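去了一趟 Brillska 水上乐园，回来路上整理了点想法，分几条发。先说结论：可以去，但手环预约那一套我不太喜欢。

1/
门票是上个月在官网买的，比现场便宜40块。入园要扫码，扫完领手环，储物柜、吃饭、预约滑道都靠它。手环押金另算，退的时候原路返回，我的当天晚上到账。

2/
预约是这样的：每个手环同一时间只能约一条滑道，用掉了才能约下一条。早上开园前可以在手机上先约第一条，之后都要到园里的机器上或者用小程序约。小程序在人多的时候很慢，我有两次点进去时段已经没了。

3/
最火的是 Haberkorn 大滑道，四人皮筏那种。我9点多进园，能约到的最早时段是下午两点。旁边的普通队伍牌子上写着79分钟。我没约，直接去排了普通队，一半时间在晒太阳，那一段没有遮阳棚，帽子要带。

4/
排队的时候观察了一下，预约通道来一拨人，普通队就停一会儿。这个放行比例园方没有公布，所以牌子上的时间参考意义有限。我后来排 Bevano 漂流河，牌子写得不长，站进去之后比写的久不少。

5/
Bevano 本身倒是不错。水流不快，有一段从树底下过，带小孩的家庭很多。浮圈在入口处自己拿，单人圈和双人圈分开放，双人圈中午以后基本要等别人上岸。

6/
中饭在漂流河出口的餐区吃的。套餐56块，一份鸡排饭加一杯饮料，味道一般，分量够。刷手环付款很快，取餐慢。座位是露天的，靠墙那排有阴凉，先占座再点餐比较稳。
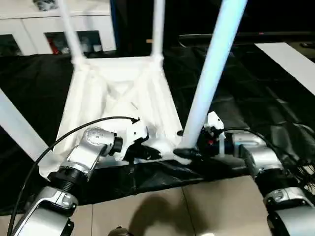 翻过来放在桌上的白色塑料椅。

7/
更衣区和淋浴。热水是 Noritz 的机器，水温很稳，这点比我去过的几家水上乐园都强。隔间不算多，闭园前一小时开始排队。想省事的话下午四点左右先去冲，冲完在岸上坐坐就走。

8/
储物柜分大小两种，我的柜号是761，在最里面一排，从造浪池走过去挺远。柜子一天内可以反复开，不另收费。建议进园先去领柜子，靠门口的几排很早就没了。

9/
有人问要不要加钱买快速版手环。快速版最多可以同时约三条滑道，价格按日期浮动，我去的那天快赶上半张门票。如果只去一天，又一定要玩 Haberkorn 和几条高滑道，买了确实能多玩几个项目。如果主要泡造浪池和漂流河，没必要，这两个地方快速版也不能插队。

10/
我不喜欢这套东西的主要原因是要一直看手机。以前去水上乐园，手机锁柜子里一整天不用管。现在要么套个防水袋挂脖子上，要么每隔一阵跑去机器那边看时段。机器全园我只找到两处，一处在入口，一处在 Haberkorn 下面，后面那处经常排着人。

11/
也说说好的地方。预约成功的那次体验是真的顺，我傍晚约到了一条双人螺旋滑道，按时间过去，没等多久就上了。救生员很认真，每个人的姿势都会看一遍再放。地面防滑做得可以，有几段台阶比较烫脚，穿双水鞋会舒服很多。

12/
交通：地铁出来有接驳车，末班车比闭园时间晚半小时，赶得上，就是人挤。开车的话停车场分东西两个，东边离大门近，10点前基本停满。西边要走一段没有树的路。

13/
如果再去，我会选六月中旬放假之前，提前一晚把小程序登录好、身份信息填完，开园前约 Haberkorn，约不到就第一时间去排普通队，漂流河留到下午。造浪池看整点广播，每次开浪前十分钟下水就行，不用一直泡着等。

14/
补充一条，看到评论里问婴儿能不能进。戏水区可以，要穿防水尿裤，门口小店有卖，价格比外面贵，最好自己带。推车能推到餐区，再往里要寄存，寄存点在储物柜旁边，免费。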